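4.2 The bedside table as a place of storage

Inventories of hotel furniture, where they exist, tend to record the bedside table as a surface. The purchasing sheets we were given for the Stokgate, a mid-priced hotel near the Gomville ring road, list it under "tables, small," between the luggage rack and the stool, and give its height and its price. The drawer isn't mentioned. It took us some weeks in the building to decide that the drawer was the interesting part, and some further weeks to persuade the front desk that we meant it.

The tables in our sample are of one kind: round top, single drawer, thin black legs. They replaced a squarer and heavier design during a refit carried out by Volladine, whose brief (we have read it twice, for our sins) speaks of "lightness" on nearly every page. Light they certainly are. The top is also small, and the hotel has gone on putting on it everything that the old one held. In section 4.1 we described this as an inherited load. The telephone stays because a guest may need to call the desk, the remote stays because a guest will certainly call the desk if it doesn't, and whatever the guest brings must fit in what is left.

Figure 3 gives three views of the table type in one room. The first, 3a, shows the top in its ordinary working state, with the drawer out.

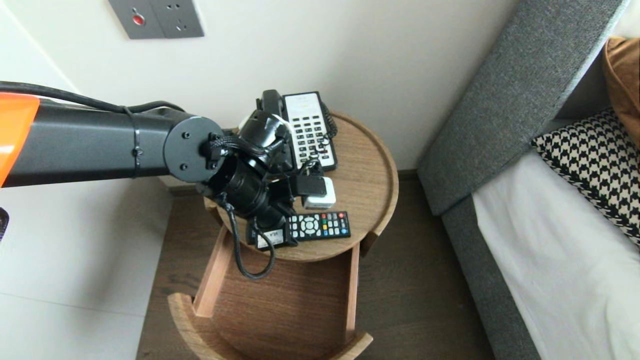 Figure 3a. Tabletop with corded telephone, remote control and a small white plastic device; drawer open.

Nogueira, reading a draft of this section, objected that we were giving the telephone too much credit. The phone takes up space, the comment ran, but it takes up the same space every night and guests steer around it as they would a lamp base; what drives things into the drawer is the remote, which has no fixed place and so is always in the way of something. We think this is half right. The remote does wander. In our room diaries it turns up on the bed, under the bed, on the edge of the bath, and in one instance in the ice bucket, with no note to say why. But the housekeeping routine returns it to the tabletop every morning, and it is this restored arrangement that the arriving guest meets and has to deal with. Nogueira's further suggestion, that the hotel fix the remote to the wall, was passed on to the front desk and received in silence.

We collected 272 usable room diaries, kept by housekeeping staff at the time of the morning clean between November and the end of the winter season. Each diary was one sheet of paper with a plan of the table printed on it, one circle for the top and one for the drawer. Staff wrote down what they found and where. The sheets are terse. "Usual" is a frequent entry, and we had to go back and ask what usual was. (Phone, remote, water, charger, tissue.) A few writers took to the work with more zeal than we had asked for and drew the objects in, sometimes rather well.

On 70 of the sheets the drawer held something belonging to the guest. We had expected more. The hotel's own view was that guests never used the drawers at all, a view we came to regard as convenient, as it excused everyone from opening them. What guests kept there was seldom valuable and not often private. Chargers for devices they had already charged, a paperback, the hotel's own notepad moved out of sight, earplugs, receipts. Passports and jewelry, which the literature on hotel security spends a good deal of time worrying over, appear so rarely that we leave them out of the tables. People seem to use the drawer for things they're tired of looking at. 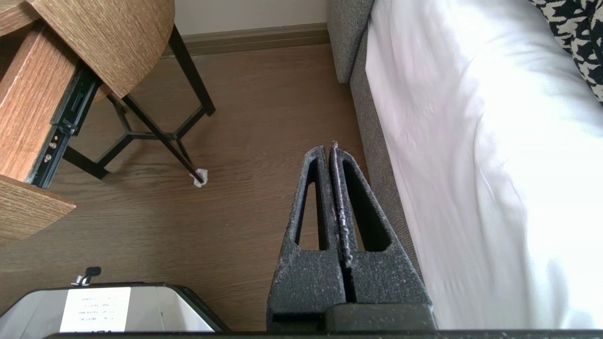
Figure 3b. Side table with drawer extended, showing the slide, the black metal legs and the floor.

An open drawer also changes what the table is. Pulled out, it offers a second, lower level, and on 11 sheets the writer noted that it had evidently been left open to serve as one, with a glass or a phone standing in it where it could be reached from the pillow. The round top helps here, in a backhanded way. A round table gives up its corners, and corners are where people put glasses. The drawer gives some of that back at the cost of being walked into. We don't have a figure for shins.

The metal slides deserve a word, as they came up in conversation with staff more often than anything else about the furniture. The older tables had drawers that ran wood on wood and stuck, so that opening one was a decision. The new drawers move easily. Staff liked this when cleaning and disliked it when moving the table, an operation during which the drawer tends to announce itself. Several had formed the habit of turning the table to face the wall before shifting it. This is sensible, and it means that on some mornings the drawer is returned to the guest facing the wrong way.

Moving the table matters because the floors in these rooms are hard, and the feet are narrow. Volladine specified pads. We found the question of what was under a given leg to be less settled than the specification implies, and the maintenance log speaks variously of pads, felts, dots and "the white things." The log records 300 requests across the season in all categories, and table feet turn up in it wearily, between drains and curtain hooks.
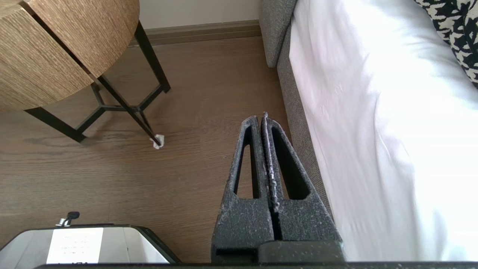
Figure 3c. Round tabletop, metal leg frame and white material at the foot of one leg.

Padding and storage may look like separate matters, but they meet in the question of where the table stands. A table that slides quietly gets moved, by guests as well as staff, and most often toward the pillow. Once it is close enough to reach from bed, the drawer may no longer open fully, and its contents migrate back to the top or down to the floor. We found chargers on the floor in a great many rooms. Whether they had passed through the drawer on the way we can't say, and the diaries, which had no circle printed for the floor, are of little use on the point. The revised sheet has one. It also has a small box for the ice bucket.

Section 4.3 takes up the desk, where matters are worse.

Related items in this series
Where the kettle goes: appliance placement in small hotel rooms
The luggage rack and its alternatives
Hooks, rails and the backs of doors
Room diaries as a method: notes on a paper form
Lost property at the Stokgate: a preliminary list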